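Bedroom > Sheets > Fitted sheets > Rerkdale deep-pocket fitted sheet

Shop Bedding Towels Care guides Contact

Rerkdale Deep-Pocket Fitted Sheet

We have sold a lot of sheets over the years and this is the one that keeps ending up on our own beds! The Rerkdale is a cotton percale, woven at 185 threads per inch, and it has that crisp, cool feel you get from a good hotel bed (the kind where you kick the covers loose and stretch out like a starfish). It gets softer with every wash, and by the third or fourth one it's hard to go back to anything else.

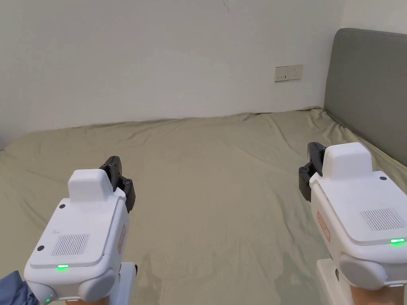 Will it stay put on a thick mattress? The pocket fits mattresses up to 12 inches deep, and the elastic runs all the way around the hem, so the corners hold even if you toss and turn. If you use a topper, measure the two together before you order.

Elastic is where cheaper sheets give up first. The Rerkdale uses Driritz elastic, a wide, flat band that sits inside a double-stitched channel and doesn't twist up in the dryer. We switched to it in May and we love it – you can feel the difference the moment you hook the first corner. 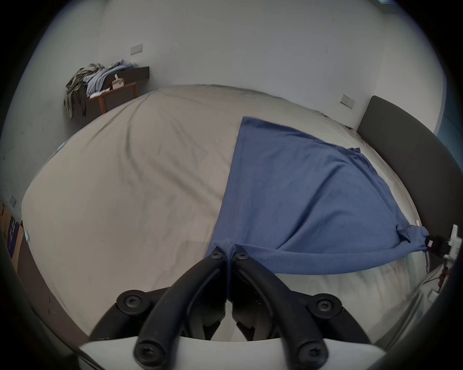 The cloth comes from the Bortolotti mill, which also weaves our pillowcases. Percale does wrinkle, and we happen to like that lived-in look, but if you want it smoother, take the sheet out while it's still a touch damp and put it straight on the bed. The mattress does the ironing for you!

Washing is easy. Warm water, regular detergent, low heat in the dryer. Skip the fabric softener, as it coats the cotton and takes away the crispness. 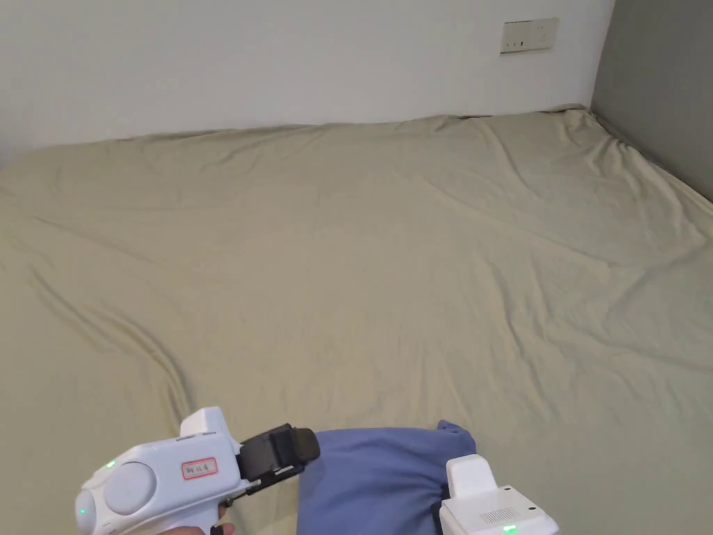
Expect shrinkage of roughly 3 percent in the first wash. We cut every size with that in mind, so a brand-new sheet may feel a little roomy for a night or two.

Sizes: twin, full, queen, king
Weave: percale, 100% cotton
Pocket: up to 12 inches
Colors: 6, all listed on the swatch card

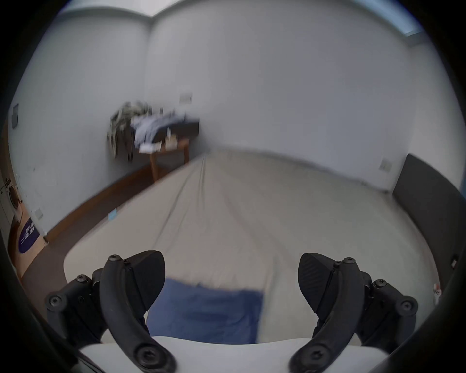

Swatch cards are free and go out by regular mail. If you're matching a blanket or a quilt, do get one first – screens are terrible at greens and beiges. The Jiter flat sheet is made from the same cloth and dyed in the same batches, and it's sold separately for anyone who likes a top sheet.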